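Chapter 13
Paying for Family Support: Who Gives, and What They Get

10 November 2020
By the Drurnberg course team

Charities that serve families like to talk about endowments. The word sounds solid. Money is set aside, the interest pays for programs, and the work goes on whatever the legislature does. Students should be slow to accept this picture. An endowment is a pile of money that is mostly not being spent on children this year, and someone decided that it should not be.

Take the Budosside Family Fund, which we will follow through this chapter. In its February report the fund said it had reached 2145 households with home visits, parenting classes and shared meals. Reached is a generous word. Read the tables at the back and you find that 516 of those households finished a program. The rest got a leaflet, a phone call or a single visit. The report does not say which, and it does not say how any of them were doing a year later.

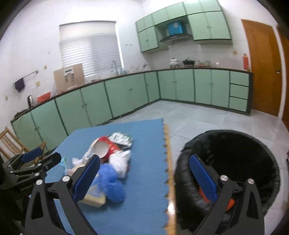

Figure 13.2. A kitchen, with a blue mat on the table.

Supporters of the fund will answer that a light touch can still help a tired parent. Maybe so. But a claim like that needs a comparison group, and the Budosside report has none. The Pudesine program, which we turn to in the second half of the chapter, did set one up - and its results were a good deal smaller than its brochure had promised.

There is also the matter of who asks the questions. When a foundation pays for both the program and the study of the program, a poor result is awkward for everyone in the building. The Jääskeläinen review, reprinted at the end of this chapter, looks at how often such studies are finished and then left in a drawer.

As you read, keep two things apart: whether a program is worth doing, and whether the people running it have shown that it works. Most annual reports run them together.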